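I got to Clemden a little after 9 in the morning for the Skuvell open day, and the parking lot was already full. Skuvell makes small heart pumps, the kind that help a tired heart move blood while a patient waits for a transplant. I've followed them for years (my uncle had an older style of pump), so I was pretty excited!

We started with a talk in the cafeteria. They have 137 people on site now and shipped 2,000 pumps last year, which was more than I'd guessed.
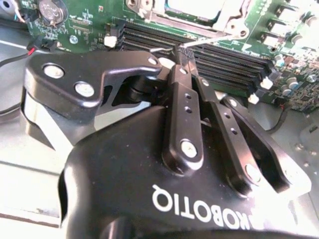 ## The clean room, through glass

You can't go in, but the window is big and our guide was great. Each pump gets a 90-minute run in a salt water loop before it's packed, and if the flow drifts even a little, back it goes. I asked how many fail and got a polite smile – fair enough.
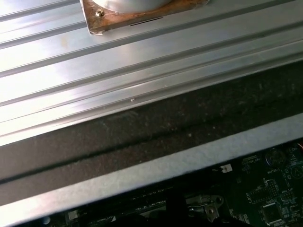

*Metal heatsink with long grooves.*

## Talking to patients

My favorite part was the patient panel after lunch. One woman had lived with her pump for 2 years and talked mostly about showers, batteries and the skin care around the cable. She'd love a version with no cable at all, and so would everybody else in the room.
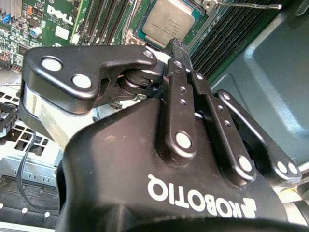 Batteries came up again with the folks from Leclerc, who make the wearable controller. The new one is lighter and the alarm is a lot less scary. I'm no engineer, and a green Dell motherboard is closer to what I know from home than anything inside a heart pump, but they were patient with my questions. The belt clip still feels flimsy to me.

Last stop was the training room, where nurses from the Dindcombe clinic showed how they teach families to swap a battery

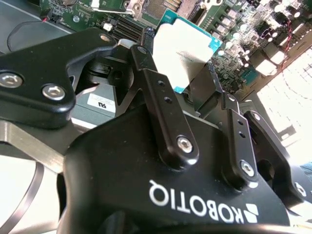 and change a dressing. I tried the swap myself and fumbled it twice before I heard the click. They're planning another open day in August, and sign-up is on the Skuvell site. Bring a sweater, the hallways are freezing!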